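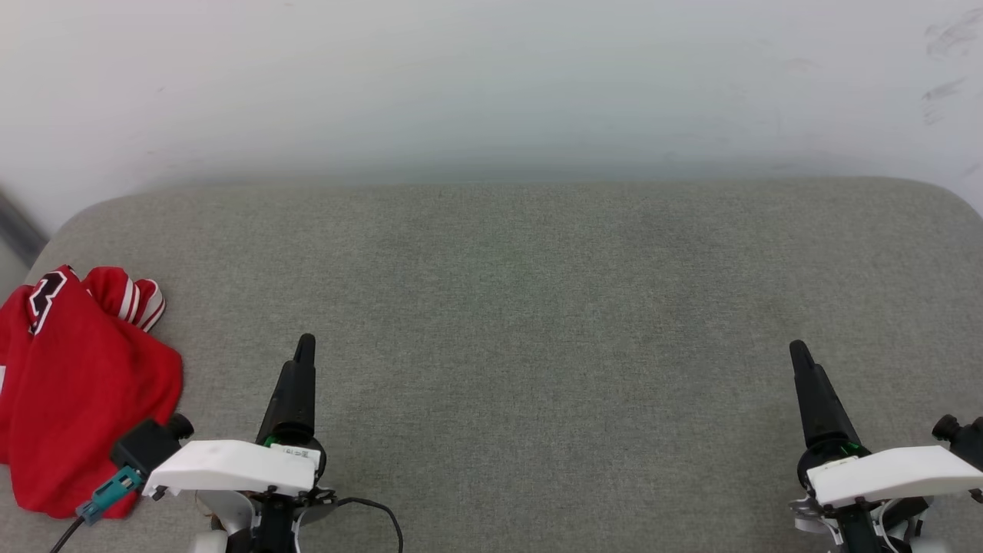
About us

Hello! I'm Geetha Kurian, and I started Trekside with Ajith Mathew because we kept having the same argument about how robots ought to behave in a room with people's belongings in it. He wanted everything written down. I wanted to get on with the work. Four years in, everything is written down and we do get on with the work, so I suppose we both won (he would say he did).

We write working rules for robots that handle cloth and clothing, and we train the people who run them. Two-armed machines with grippers, mostly, picking up shirts and towels and laying them out again on beds, benches and sofas. If you've only ever seen a robot handle boxes, cloth will surprise you. A box has edges. A football shirt dropped in a heap has a sleeve somewhere, and a collar somewhere, and the arm has to find one of them without dragging the lot on to the floor.

Where the rules came from

The first version was two pages long and lived on a clipboard. It was mostly things Ajith had said out loud more than once. Then Cerker, who make soft furnishings and were our first proper client, asked if they could have a copy for their own test room, and I was a bit embarrassed by the state of it, so I sat down and typed it up properly. That became the Sangkhawat rules, named after the street we rented our first room on. People assume it stands for something. It doesn't!

There are 60 rules in the current edition, dated March 2024. Some are a single line. The one on cables runs to most of a page and I'm still not happy with it.

What we ask of everyone

I won't put all of them on this page, but these are the ones I go on about most.

Start with the arms apart. Before anyone puts a garment down or takes one away, both grippers go out wide and stay there. We don't allow reaching in between two arms that are close together, even when they're stopped and even when you're only straightening a hem.

Keep the surface clear apart from the thing you're working on. No phones, no pens, no mugs. One garment at a time unless the task calls for more, and if it does, say so on the sheet before you begin.

Look at the wrist cameras before every session. Wipe the lens with the proper cloth, check it hasn't been knocked round, and then look at where its cable goes. A loop that's harmless with the arm at rest can catch on a sleeve once the wrist turns. Follow it with your finger from the connector down.

Know your fingers. Long tapered ones are lovely for getting under a fold, but they can poke, and on a woven cover they can snag. We ask operators to come down slowly over upholstery and to stop above the fabric before closing. Ajith calls this "landing, then shopping", and I've given up trying to get him to use the wording in the rulebook.

Don't tidy the garment first. This one causes more grumbling than any of the others. If the task starts with a shirt in a pile, leave it in a pile. A heap somebody has helpfully loosened is a different job, and the record should show the job that was set.

Labels stay on and stay readable. If a plate on the gripper carries a label, you copy what it says on to the session sheet, every time, even if you used the same pair an hour ago.

Anyone can call a stop. You say "stop", the operator lets go of the controls, and we talk afterwards. New starters have this on their first morning and I make them practise it out loud, which they find mortifying.

How we teach it

Our course takes 2 days and we keep it to 4 people, so that everybody gets a decent amount of time at the controls. The first morning is all talking and the rest is hands on. You'll pick up a lot of shirts. So far 236 people have been through it, from care home suppliers to laundries to students who wanted something to do over the holidays, and quite a few of them have sent us changes that ended up in the book. The bit about sofa gaps came from a trainee at Bollden, who'd lost a sock down one.

We also visit. If you already have arms up and running, one of us will come and spend a day watching, then send you a plain list of what we'd change. We don't hand out badges or certificates for the wall. I know some clients would like one, and we've talked about it, and for now the answer is still no.

What we're working on now

The cable rule, as I said. There's also a new section on working near door frames and walls, where an elbow can end up somewhere you weren't looking while you're busy watching the fingertips. Ajith has drafted it and I've sent it back to him covered in pencil. It should go out to everyone on our list in April.

If you'd like the rules, ask and we'll send them. They're free, and you can change them to suit your own room as long as you tell us what you changed — we do read every note that comes back.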